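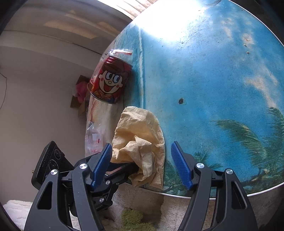

Renata Koller
Guest Desk, Plesholm Campground

Frequently asked questions
Updated 15 Aug 2020

Many guests write to us with the same questions, so I have collected my answers on this page. If your question is missing, please send it to the guest desk and I will reply by e-mail.

When can I arrive, and when must I leave?
The pitches are ready from two in the afternoon. On the day of departure we ask you to leave before eleven. If you come after the desk is closed, your pitch number hangs on the board next to the door, under your family name. You can then register in the morning.

How much does a pitch cost?
A tent pitch is 19 dollars per night and a pitch for a camper or caravan is 39 dollars per night. Both prices are for two adults. Children who sleep in the same tent or vehicle are free until they become 18. Electricity is included for campers and caravans but not for tents.

Can I choose my pitch?
You can write a wish in the booking form, and I try to follow it. The pitches along the Idska stream are the most asked for, and I cannot promise them. They are also more damp in the morning, which some guests forget to think of.

Is it allowed to bring a dog?
Yes, on the meadow side. The dog must be on a leash everywhere on the ground, also at night when you go only to the toilets. In the stream side we do not accept dogs, as there are ducks with nests.

Can we make a fire?
Only in the stone rings. You can buy wood at the desk. Please do not take branches from the forest, also not the ones which already lie on the ground, for the forest belongs to our neighbor. Gas and charcoal grills are fine if they stand on legs. In dry periods the county can forbid all open fire and then we hang a red sign at the gate.

Where can I buy food?
At the desk we have bread, milk, eggs and cold drinks. Bread must be ordered the evening before. The nearest real store is Wendis, 300 meters down the road, on the left after the bridge.

What do I do with my trash?
The containers stand behind the wash house: one for glass, one for paper, one for cans and plastic, and one for the rest. Please take everything with you from the picnic tables when you go to sleep, because the raccoons are very skilled with bags.

Is there internet?
There is wireless internet at the desk and in the wash house. It does not reach the pitches. The password is printed on your receipt.

What if I must cancel?
Until one week before arrival you receive all your money back. After this we keep the price of one night. If you become sick, write to me anyway and we will find a solution.

Are you open in winter?
The ground is closed for camping in winter. Booking for the next season opens in February, and regular guests get a message first.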